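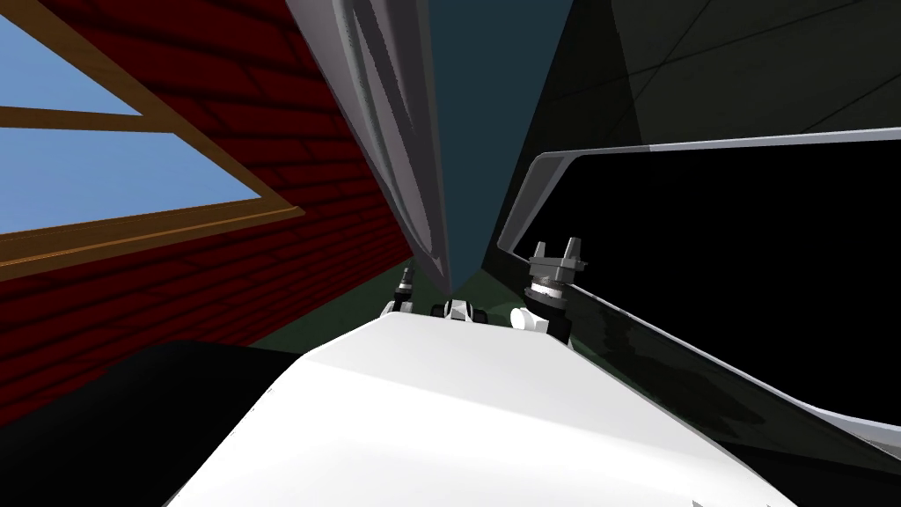 Spyros Kovačević wrote to the publisher last winter that children just past their first readers are handed chapter books too soon, and that a good many of them stop reading for pleasure when it happens. His letter was read aloud at the spring list meeting, and the series announced today was planned with that concern in mind.

**CARKON BOOKS TO PUBLISH THE EVTHORPE LANE READERS**

Saturday, May 16, 2020 -- Carkon Books will publish the first eight titles in the Evthorpe Lane Readers, a new series of short illustrated stories for children ages five to seven, in September. The books will be released together in paperback and in a sturdy library binding.

Each story is told in no more than 900 words and is divided into four very short chapters, so that a child can finish one in a single sitting or stop at a natural place before bedtime. The stories share one street and a small group of neighbors, but they may be read in any order.

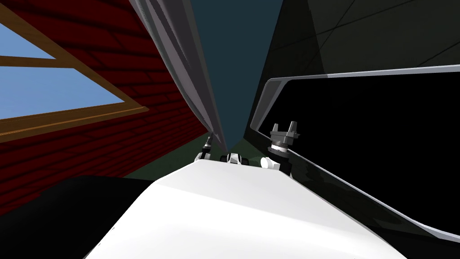 The opening title, *The Bakery Cat Moves Out*, follows a striped cat as she tries every doorstep on Evthorpe Lane before choosing one. *Mr. Pell's Very Long Ladder* is a gentle comedy about borrowing and returning. *Rain on the Bus Roof* takes place during one afternoon ride and is intended for children who prefer a quiet story to an adventure.

All eight books were written by Jannik Mühlbauer. The artwork is in colored pencil and ink, with a picture on every spread. Type is set large, with wide spacing between lines, and no sentence runs over a page turn.

"I wanted the last page of each book to feel like something the child had done alone," Mühlbauer said. "The words had to be easy, but the jokes did not."

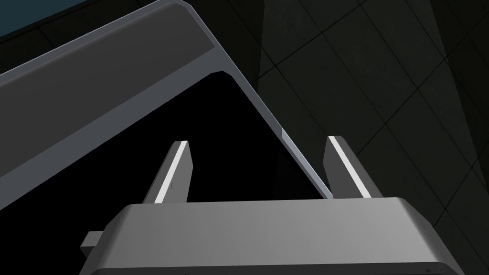

Carkon Books Trade News, Issue 130

**Support for Schools and Libraries**

A reading guide will be supplied free with each library set. It contains talking points for adults, a word list for every title, and a map of Evthorpe Lane that may be copied for classroom use. Carkon Books will also give complete sets to 300 school libraries. Applications open in the summer, and schools that have not ordered from Carkon before are encouraged to apply.

Audio editions will be released on the same day as the printed books. They are read at a slow, steady pace -- with a soft chime at each page turn -- so that children can follow along in their own copies.

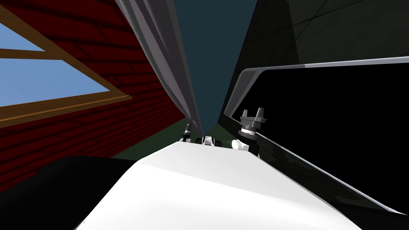

A second group of titles is in preparation and will introduce a new family at the far end of the lane. Publication dates for those books will be announced at a later time.

**Orders and Review Copies**

Booksellers may place orders through their usual Carkon representative. Distribution is handled by Eltis. Advance copies of *The Bakery Cat Moves Out* and *Rain on the Bus Roof* are available to reviewers on request; the remaining titles will be sent as finished books. Requests for translation rights should be addressed to the Stoyanova agency.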